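Hekside Submissions and Reviews: Frequently Asked Questions

Hekside is a webzine covering metal, industrial, dark rock and the noisier end of electronic music. These are the questions we get most often from bands, labels and readers. Please look through them before you email.

Who runs Hekside?

Bogdan Bucur edits the album reviews and handles the promo inbox. Grażyna Adamczyk edits the interviews and live reports and looks after the site itself. The rest of the writing comes from a small group of regular contributors, all of whom have day jobs.

How do I send you an album for review?

Send one email with a private streaming link and a download link. Include the release date, the label (or "self-released"), the full track list, the lineup and a short bio. Keep the bio under 300 words. Put the band name and album title in the subject line.

Which file formats do you take?

MP3 at 320 kbps, or FLAC. Please tag the files properly. We get folders with names like "final master 2" and no artist tag, and those tend to go missing on the way to the writer.

Do you accept CDs and vinyl?

Yes, but write first and we'll give you the address of whoever is going to review it. We can't return physical copies. Tapes are fine with two of our writers and no use to the others.

How far ahead should I send it?

At least 40 days before release. We do review records that are already out, but new releases go first. Anything older than a year is only considered for the Back Shelf column.

Will my album definitely be reviewed?

No. We received 1,619 promos last year and published 275 full reviews. If a writer picks up your record, you'll hear from us. If you haven't heard anything two months after release, assume it didn't find a taker. You're welcome to send the next one.

Can I pay for a review, or for a faster one?

No. We don't sell reviews, interviews or places in the year-end list. Banner ads are booked separately and the writers have no part in them. 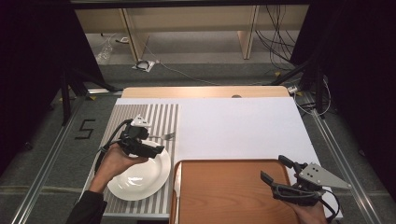 Plate, fork and striped mat.

How does the scoring work?

Scores run from 1 to 10 in half points. A 5 is an average record with a few songs worth keeping. A 7 is a good one. Each writer sets their own score and the editors don't change it. Demos and live albums are reviewed without a score.

The reviewer got a fact wrong. What can I do?

Write to us with the correction and we'll fix it, with a note at the bottom of the page. This covers names, dates, lineup changes, song titles and who produced what. When the Vulldale review listed the wrong drummer, it was corrected the same evening.

I disagree with the score. Will you take the review down?

No. We don't remove reviews or assign a second writer to the same album. The comments are open, and bands are free to reply there under their own name.

May I quote your review on a poster or sticker?

Yes, as long as you credit Hekside and don't change the meaning. Cutting "a great idea buried under a terrible mix" down to "great" will get you a message from Bogdan.

Do you do interviews?

Yes, mostly by email. Video calls are possible for European evenings, usually after 7 p.m. Grażyna sends the questions in one batch and asks for answers within three weeks. We edit for length and spelling. We don't send the finished text for approval, but you can ask to have a quote checked.

Do you cover bands that sing in languages other than English?

Of course. A large part of what we review is in German, Polish, Romanian or Finnish. A lyric sheet helps, and a rough translation helps more.

Is there anything you won't cover?

We don't review releases with racist or neo-Nazi content, whatever the genre. We also skip AI-generated albums and cover-song compilations.

How do I get on the concert calendar?

Send the date, city, venue, full bill and ticket link. Tour posters alone aren't enough, as we can't copy text out of them. The Pernmont listings are kept by a separate contributor, so please put "Pernmont" in the subject line for shows there.

Can I write for you?

We look for new writers every January. Send two unpublished reviews, one of a record you like and one of a record you don't. The work is unpaid, but you keep the promos and we'll request photo passes where we can.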